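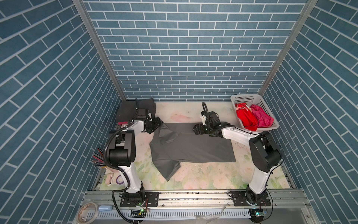
By Graziella De Luca
Features | 22 May 2025

Home News Features Research Archive Subscribe Contact

Folding a T-shirt is a task that most adults perform without thought. For the software group at the Sornbridge laboratory, it has become the standard against which every change to the control system is judged. The group maintains Graltine, a planning and control package for pairs of robot arms, and its members have spent the period since January rewriting the part of it that decides what two grippers should do when both are holding the same piece of cloth.

The difficulty begins with perception. A rigid part, such as a bracket or a bottle, can be described to a computer by its shape, its position and the direction in which it points. A shirt has no fixed shape. Each fold hides part of the garment from view, and a sleeve tucked beneath the body may look no different from a sleeve that is not there. Earlier versions of Graltine attempted to build a full model of the cloth before each motion. The model was often good, but it was slow, and it was out of date as soon as the arms began to move.

The present version asks for less. It looks for a small number of useful features, including the neckline, the shoulders, the hems and the ends of the sleeves, and attaches to each a measure of confidence. When confidence in a feature is low, the planner may choose a motion whose main purpose is to bring that feature back into view. A fixed camera supplies the wide view of the mat. A camera on each wrist supplies the close view, where the last small corrections before a grasp are made.

"We had been treating the camera as something that reports to the planner," said Troels Vigfúsdóttir, who leads the perception work. "Now the planner is allowed to ask questions. If it cannot find the second shoulder, it can lift the first one and look again."

The two views do not always agree. A gray shirt on a pale mat is fairly easy to separate from its background, but the edge of a fold within the shirt is gray against gray, and a crease can be mistaken for a hem. Graltine keeps both readings until one of them can be ruled out. The group considered a plain mat and decided to retain the one with the floral print, on the view that software intended for homes should be able to cope with a pattern.

Control presents a separate problem. With one gripper near the left shoulder and the other near the neckline, the arms are joined by a length of fabric that can be slack at one moment and tight at the next. If each arm follows its own path exactly, a small error in timing will pull the cloth out of one grasp or the other. The new controller plans for the pair. It sets a permitted distance between the grippers, checks that distance on every cycle, and slows both arms together when the limit is near. Collision checks run in the same loop, with each forearm treated as a moving obstacle for the other.

Much of the effort has gone into tools that visitors seldom ask about. Every run is recorded with its camera images, joint positions, planned motions and the reason the planner gave for each choice. The archive held 2,413 runs at the time of writing. An engineer may select any point in a recording, substitute a new version of the planner, and compare its decision with the original one. A fixed set of 400 recordings is replayed in this way before a change is accepted, and a change that alters the outcome in more than 12 of them is returned to its author for written comment.

The replay tool was first written at Dremham, the group's partner in the project, for a different purpose, and was adapted at Sornbridge over the winter. Its main limit is well understood. A recording can show that the new planner would have made a different choice, but it cannot show what the cloth would have done next. For that the group must return to the workcell, and time there is booked in advance.

Funding from the Hassanpour program supports the work through the next stage, in which the finished garment must be placed on a stack without disturbing the pieces beneath it. The group's plan calls for 1,000 further runs, with shirts of several sizes and fabrics. Vigfúsdóttir expects thin knits to cause the most trouble — they curl at the hem, and the feature detector has not yet learned to allow for it.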